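Last updated 21 September 2026
2 min read

Riderlow student project, bench notes

Toshiko Amano wants the skewer task as our entry for the Sindville round in January. I said I'd write down why I'm not sold before we sink another 200 episodes into it.

Current claim from the group: the policy picks a skewer off the board and sets it in the cake. Fine. But all 300 demos used nearly the same layout, and run 301 was scored a success by the person who taught it. I don't count that.
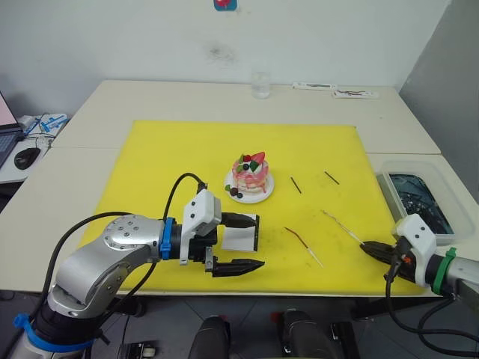
Cake on the yellow board, four skewers to the right of the plate, both grippers over the table.

The skewers are my main worry. They are thin, they differ in length, and the pale ones don't stand out much. I'd like to see the long one tried at 12 different angles with the plate shifted each time. If it still works I'll shut up.

Second gripe: what is the left arm for? Kuo's plan says "stabilize plate" and the demos I watched don't show much of that. Either train it properly or park it.

To do: re-score with a second judge, ask Trultier about softer fingertips, write the start layout down before each run.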